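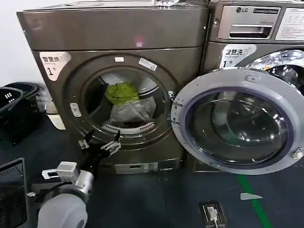
Teaching a Robot Arm to Unload a Washer by Remote Control

Laundry is my favorite thing to teach a robot. It's soft, it's tangled, it never looks the same twice, and everybody in the room already knows how to do it, so you can put a brand new operator at the controls and they'll have opinions within a minute. Great practice!

This page covers how we record washer unloading at Skistholm: getting the machine and the arm ready, driving the arm through a pull, and sorting the recordings afterward. I'm assuming you already have a leader-and-follower setup, meaning a small arm you hold and a bigger one that copies you, and that you've done something easy with it like moving cups. If you haven't, go do cups for an afternoon first.

What you need

- A front-loading washer with the door fully open
- One arm with a two-finger gripper
- A head camera and, if you have one, a wrist camera
- A basket with a wide opening
- A mixed bag of clothes in colors you can tell apart on screen
- A second person to reset the load

Set up the washer

Unplug the washer or turn it off at the wall. You're going to be reaching into a drum with a machine that doesn't know what a drum is, and you don't want the drum turning on its own.

Swing the door as far open as it goes. If it drifts back, hold it with a strip of painter's tape on the hinge side, where the arm won't snag it. Give the drum a slow turn by hand and see whether it settles in the same spot. Most do, more or less.

Now load it. Please don't start with a full wash! Two pieces is plenty for the first session, and pick ones that contrast. A bright shirt over a pale towel is perfect. Dark socks in a dark drum are miserable for everyone, and you can save them for later when you're feeling strong.

Place the arm

This took us the longest to get right. The gripper should be able to rest just below the opening and slightly in front of it, fingers open, with the elbow still bent. That's the home pose. From there you want to be able to go up, over the lip, and in, without the wrist running out of travel halfway.

Test it with an empty drum. Drive in until the fingertips are a hand's width from the back wall, then sweep left and right. If the forearm touches the rim on either side, move the base. Don't try to fix it with clever wrist angles, you'll be fighting them for the whole session and the recordings will be full of odd little twists.

Once you like the position, mark the base on the floor with tape and write down the height. We call our mark Flornstead for reasons that predate me, and every session starts with someone checking that the cart is on Flornstead. Do the same check after lunch.

Before you record

Pick up the leader arm and spend five minutes just moving. In, out, open, close. Squeeze a towel in the air. You're getting used to the delay, and you're also finding out whether the grip trigger feels the same as it did yesterday.

Then agree on where an episode starts and stops. Ours starts at the home pose with the gripper open, and ends at the home pose with the gripper open and the piece in the basket. One piece per episode. If the second person says "reset" and you say "ready," nobody's hand is in the drum when the arm moves. Say it out loud every single time, even when you've been at it for hours. Keep the stop button within reach of both of you.

Drive the pull

1. Start recording and hold still for one full breath. The quiet beginning makes trimming much easier.

2. Lift the gripper straight up until it's clear of the lower lip. New operators nearly always cut this corner and bump the rim on the way in.

3. Go in with the fingers open and aim for a fold or a raised edge. A flat patch of cloth slides away. A ridge practically jumps into the grip.

4. Close slowly. Watch the cloth, not the fingers. When it starts to bunch, squeeze a little more and stop.

5. Raise the piece a couple of inches inside the drum before pulling out. If something else comes along with it, lower, let go, and take a new hold.

6. Come out level, then back, then across to the basket. Keep it smooth — you can be slow, but try not to stop and start.

7. Open over the middle of the basket, wait for the last sleeve to drop, and go home.

A good pull feels lovely. The first time I got a bath towel out in one go I made everybody watch the replay.

When it goes wrong

The piece slips and falls on the floor: stop the recording, mark it as a drop, reset.

You miss the grab but you're still in the drum: keep going! Back up a little, open, try again. These are some of the most useful episodes you'll make, because the robot is going to miss too, and it needs to see what to do next.

A sleeve hangs over the lip: finish the pull if it's moving freely. If it goes tight, open the gripper right away. A stretched sweater is sad, and a bent finger costs more.

The arm touches the rim: a light brush can stay in. A knock that moves the washer means the episode goes in the reject folder, and you check your base position again.

How many episodes?

We had a policy that could pull a single shirt after 300 episodes, though it was picky about where the shirt was lying. Our mixed-load set, which we named Nouri, has 1,000, and the jump in how it handled tangles was huge. In a calm session one pair of people can record 39 good ones before someone needs a snack. Swap operators at that point. You want more than one person's habits in the data anyway.

Change things as you go. Shuffle the clothes between every episode, rotate the drum a bit, move the basket a few inches, try the blinds open and closed. Shiny drums and glass doors throw reflections all over the place, and it's much better for the robot to meet those now.

Sort and label

Go through the recordings the same day, while you still remember them. I use three folders: clean, recovered, and reject. Soudabeh Ansari, who taught me all this, also keeps a text note per batch with the operator, the clothes, and anything strange, and I've copied the habit. In September her notes saved us when a batch trained badly and we found a line saying the wrist camera had been bumped.

Our viewer, Bamarix, plays the gripper opening as a line under the video. Scrub through looking for places where the line wobbles while the cloth is held. That usually means a tired trigger finger, and those go to the recovered folder at best.

Next up is the other direction, loading the washer from a basket. Same home pose, same calls, but the cloth wants to hang on the lip on its way in, so you'll need to push with closed fingers after you let go. Record those as a separate task with a separate name.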